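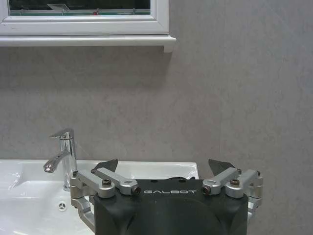

White film on chrome faucet and sink deck, and what can go on a gray plaster wall

Posted in Home Care > Bathroom

tudden_renter

We moved into a place with a small bathroom and I need help with two things that may or may not be connected.

The sink is white glazed ceramic with a single-lever chrome faucet on the back deck. There is a mirror over it in a white painted frame, and the frame has a little ledge along the bottom. The wall is a cloudy gray finish. The landlord calls it plaster. I think it may be a paint effect, but I have not scratched it to find out.

First problem. I clean the faucet on Sunday and by the middle of the week there is a chalky film on it again, worst where the body meets the deck. Tudden water is hard, so I assume it is scale. I have been using Pichon bathroom spray, which smells strong but doesn't seem to do much to it. I don't want to use a scouring pad on chrome.

Second problem. When I wipe behind the faucet, whatever I am using gets on the wall. Is there anything I should keep off a finish like that? I would also like to put a bead of something along the back of the sink where it meets the wall. The landlord said fine as long as it is white or clear.

Also, does anyone keep things on a mirror ledge like that? My partner wants to put toothbrushes there and I think they will drip on the wall.

drondumon_dave_no_relation

Hard water scale is mineral, so you need an acid, and a mild one is enough. Plain white vinegar cut half and half with water works on chrome if you don't leave it too long. Check the label on your Pichon spray. If it is the all-purpose bathroom one it is mostly soap, and soap will not take scale off. Soap and hard water together leave their own film, so you may be looking at both.

What I do:

Wet a strip of paper towel with the vinegar mix, squeeze it out so it isn't running, and wrap it around the base of the faucet. Leave it for ten minutes. Take it off and go around the joint with an old soft toothbrush. Rinse with plain water two times and then dry it with a cotton cloth. The drying is the part people skip. If you dry the faucet at night you can go much longer between vinegar treatments. We went from weekly to once a month.

Don't leave the vinegar on overnight. I did that on an older faucet and it came up dull in one patch, and there is no fixing that short of replacing it. Don't ever use it with bleach or right after bleach.

Pull the lever up and clean underneath it too. Scale builds up in the gap and makes the handle feel stiff. The end of the spout is the other place. If there is an aerator that unscrews, soak that separately in a cup.

While you are at it, do the overflow hole. A bottle brush for baby bottles will go in a little way, then pour a jug of warm water down it slowly. If the sink has ever smelled for no reason, that is usually where it comes from.

For the wall, keep the vinegar off. If it is real plaster or anything with lime in it, acid will mark it. Tuck a dry folded cloth behind the faucet before you start. If you do splash it, dab with clean water and don't rub.

plasterandpaint

I do decorative finishes for a living so I will just answer the wall part.

You can find out what you have without scratching it. Pick a spot nobody will look at, low down beside the sink, and put one drop of clean water on it with your fingertip. If it goes dark within a minute you have a finish that is either unsealed or has lost its sealer. If the drop sits there, it is sealed or it is paint. Blot it either way.

If it is sealed, a damp microfiber cloth and a drop of dish soap is all it needs. No acid, no bleach, no melamine sponge. Melamine sponges are a fine abrasive and will leave a shiny patch on a matte wall that shows every time the light is on.

If it is not sealed, tell the landlord. A wall behind a sink should be sealed, and it's his job to do it. I would not put a sealer on a rental wall yourself. Some of them darken gray quite a lot, and you will own the result.

For the joint, use a sanitary silicone made for bathrooms. I use Mireo white, but any decent one is fine. White against a white sink looks neater than clear, which goes yellow. Clean the joint with rubbing alcohol, let it dry completely, and run low-tack tape along the wall and along the sink. Test the tape on the wall first, because it can lift a weak finish. Smooth the bead once with a wet finger and pull the tape while the silicone is still soft. Leave it a full day before you splash it.

One more thing on wet sanding, since somebody always suggests it for scale on ceramic. The paper people recommend is 1,000 grit, and I have seen someone go at a sink with 640. Glaze does not grow back. Use the vinegar.

mirrorledge

Only answering the ledge question. We have one and it is fine for dry things. Ours holds a comb and a tin of lip balm. Toothbrushes went badly — the water ran off the edge and left two streaks down the wall in under a month. Get a cup with a solid bottom and keep it on the sink.

Painted frames also don't like standing water. Check the lower corners of yours for bubbling paint. When you clean the glass, spray the cloth and not the mirror, or it all collects at the bottom of the glass.

tudden_renter

Thanks. The vinegar towel took nearly all of it off the base, and the lever moves more easily now. I did the water drop low on the wall and it soaked in almost at once, so I have written to the landlord about sealing it. I will wait on the silicone until he has done that. The toothbrushes are in a cup.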